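The first thing Taha Metwally showed me on Friday was a timeline. I'd come to Winisum hoping for laundry, and I got a gray bar chart with little orange flags all over it, and he was so happy about those flags that I pulled up a chair.

The chart comes from Katene, the tool his team wrote to line up everything a hand-held gripper records: the video, the finger opening, where the tool is in space. Every stream has its own clock, and the clocks drift. "If the fingers close 60 milliseconds before the picture says they do, the policy learns to grab air," he told me. So Katene nudges the streams until they agree, and flags the spots where it can't.

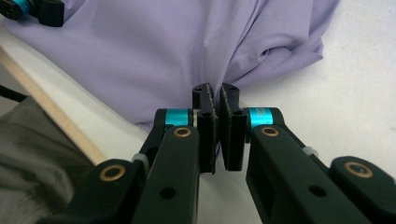
*Jaws nearly together, with the lavender cloth just beyond them.*

Cloth is the mean part. A mug has a pose -- you can write it down in six numbers and go plan a grasp. Clothes don't give you that. Katene's sister program, Ukero, skips the pose altogether and guesses a short run of hand motions straight from the camera view, then throws most of it away and guesses again. I asked how often, and Taha laughed and said that was last December's big fight.

They have 1,125 recordings of garments and baskets so far, and the target is 2,000.

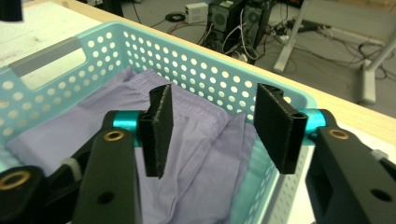

What surprised me was how much of the week goes to deciding where a recording starts and stops! Does the task begin when the hand moves, or when the fingers first touch fabric? Ukero behaves differently depending on the answer, so Katene now stores both marks and lets you pick at training time. Taha scrolled back to recording 731, which he uses to test every new build. It has a long pause in the middle, and older versions kept chopping it in two.

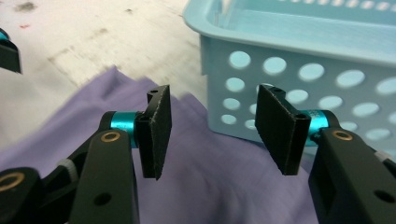
*Fingers open over the folds, basket at right.*

I got to try the labeling screen myself (badly). You drag a slider, hit a key when the grip changes, and Katene shows how far you are from its own guess. I was off by up to nine frames, mostly on the releases, and Taha says the releases still trip up his team too. The next build will draw the finger opening as a curve under the video, and he's promised me a login when it's ready.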